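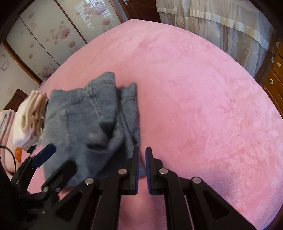
A bedspread is the outermost cover of a made bed. It lies over the sheets and blankets and usually hangs down at the sides, in many cases to the floor. A shorter cover that stops below the mattress is generally called a coverlet.

Materials

Bedspreads are made from cotton, wool, polyester and blends of these. Chenille, candlewick and matelassé are traditional types. Plush bedspreads have a raised pile, usually of polyester, that stands up from a knitted or woven backing. The pile changes shade depending on which way it has been brushed, so a spread of a single color can look patchy after someone has sat on it or smoothed it by hand.

Use

Besides covering the bedding, a bedspread gives a surface for sorting and folding laundry. Heavy items such as denim jeans are often laid flat on it, folded lengthwise along the seams and then folded again in halves or thirds.

Care

Plush spreads are commonly washed in cool water and dried on low heat, as high heat can mat synthetic pile. Brushing with a soft brush raises flattened areas. Dark new denim may transfer dye to pale fabric.

See also: Blanket, Comforter, Duvet, Quilt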